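Fell runner home after 2 nights on Dritamlow

Svend Kragh is back in his own kitchen in Plunstead with his left leg up on a chair and a cast to the knee. He is already asking about spring.

Kragh went down hard on the north side of Dritamlow last month, on a training run he has done more times than he can remember. Wet rock, bad step. Ankle broken in two places, phone smashed.

"I heard it go before I felt it," he said. "Then I felt it."

He got himself under an overhang, maybe forty feet from where he fell. Took most of an hour. He had a foil blanket, half a sandwich and a whistle with him, and he stayed there two nights.

Searchers were out the first evening but cloud came down on the ridge and they were pulled back at dark. The second day was no better. It was Beryl Hulme, who runs sheep on the Drustedach side, who heard the whistle a little after 5 a.m. and walked up toward it with a flashlight and her dog.

"I thought it was a bird, a stupid one," Hulme said. "It kept on in the same spot. Birds don't do that."

She gave him her coat and tea from a flask, then went back down until she could get a signal. The team had him off the hill before lunch.

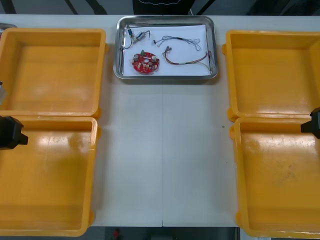
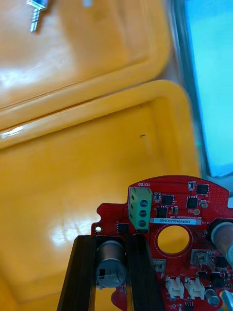

Top: yellow bins and a steel tray on a white table. Bottom: a red circuit board with a green terminal block.

Kragh, who has finished the Drustedach Round five times, had surgery the same afternoon. Plate and screws. The surgeon has told him no running until the bone has knit and no hills for a good while after that. He does his exercises at the kitchen table, morning and night, and says they are worse than the fall.

"You pull a towel with your toes. That's it, thats the whole thing. I was sweating."

The Round climbs to 2,547 feet at the Dritamlow cairn and then drops straight off the back -- the part Kragh says he dreams about. He does not blame the route. He does say he should have told his wife which way round he was going. She had him down for the south path, and so did the searchers for most of the first night.

Plunstead Harriers have raised almost $1,000 for the rescue team, most of it from a cake sale and a relay around the reservoir. The club is also asking members to leave a written route with someone before any solo run on the high ground. A box of cards for that is now by the clubhouse door.

Hulme got her coat back, washed. She has also been asked to start this year's Round in March and has said yes, if lambing allows and it isnt raining.

Kragh won't be on the line. He plans to be at the first checkpoint on crutches, handing out water -- and he says he is bringing the whistle.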